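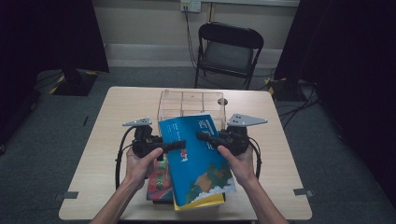 Ciltden Reading Room opens a shelf of Chinese books for young readers

CILTDEN, April – The Ciltden Reading Room will open a new shelf of books in Chinese this month. The shelf starts with 700 titles, and the collection will grow to 1,000 before the end of the year. Most of the books are for readers of school age, but adults who are learning the language are also very welcome to borrow them.

The books were collected in a project called Bodow, which the Reading Room started together with the bookshop Droser. Families in Ciltden and in the neighboring town of Rustad were asked to give books which their children had already finished. The bookshop then added new copies of the classics that were missing.

The sorting is done at a light table with rounded corners, where books are piled up and taken one by one. Each title is checked for missing pages, gets a card in two languages and goes to one of 7 reading levels. The level is shown by a colored dot on the spine, so a child can find the next book without asking at the desk. Small things such as dots, cards and bookmarks have their place in boxes with compartments, and the Reading Room would be glad to receive more boxes of this kind.

The classics come first

Among the first books on the shelf is "Journey to the West" (西游记), the old story of the Monkey King. It was the title that families asked for most often when the project began. The paperback has a sky blue cover with the title in large white brush-style characters. The Monkey King flies over it on a white cloud, and the lower half shows steep green and golden-brown mountains in the manner of a traditional landscape painting.

"Many parents told us that they know this story by heart, but that they had no copy at home which their children could read alone," the Reading Room says. "We want that a child can take it from the shelf, look at the cover and wish to know what happens on the mountain."

The other classics will follow during the spring. For the longest novels the Reading Room will keep two copies – one for borrowing and one that stays in the house, so that a reading group can always use it.

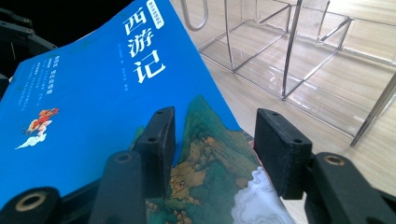
How to borrow

The new shelf stands on the ground floor, to the left of the newspapers. Borrowing is free for everybody who has a card of the Reading Room. A card can be made at the desk in a few minutes, and for children under 12 a parent should be present. Up to four books can be taken home at one time, for four weeks. If nobody else is waiting for a book, the time can be made longer once.

Reading afternoons

From April there will also be a reading afternoon every second week, beginning at 4 p.m. One chapter is read aloud in Chinese and then told again shortly in English. There are 55 seats, and it is not necessary to register. Children may bring their own book and read from it, if they like.

Giving books

Books for the Bodow project can be left at the desk in Ciltden or at the Droser shop in Rustad during opening hours. Picture books, school readers and novels are all accepted. Please do not leave boxes outside the door when the house is closed.

Contact for the press: Ciltden Reading Room, information desk. Pictures of the shelf and a full list of titles can be sent on request.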